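Home | News | Events | Clubs | Contact

Print this page | E-mail this story

Keyboard swap returns to Ostura with a table full of color
03/09/2022

If you like your keys loud, pastel or both, the Urnel Keyboard Club has a treat for you! The club's fall swap opens today at the Markov Building in Ostura, and it is the biggest one yet, with 14 tables of boards, loose keycaps, switches and cables to dig through.

The first swap, held two years ago, filled one small room and ran out of coffee before lunch. This time the club has the whole ground floor, and 100 people had signed up by the end of August. Walk-ins are welcome too, so don't worry if you missed the list.

Smaller boards without a number pad are the big favorite this season, and soft colors are everywhere (cream, pink and pale green especially). Bring a board you are tired of and go home with one you aren't! There will also be a bench for trying out different keycap sets before you trade, and a beginners' corner where you can learn to pull caps without scratching the case.

The Haque Street parking lot is open all day. Entry is free, and the club has raised $1575 for new tools and a proper soldering station, which members will be able to use from next month.

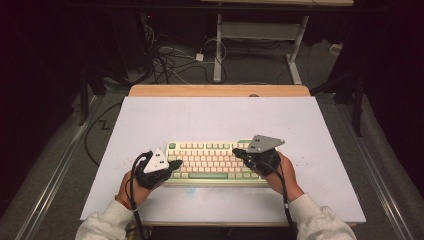
A cream, pink and green board with a long green spacebar.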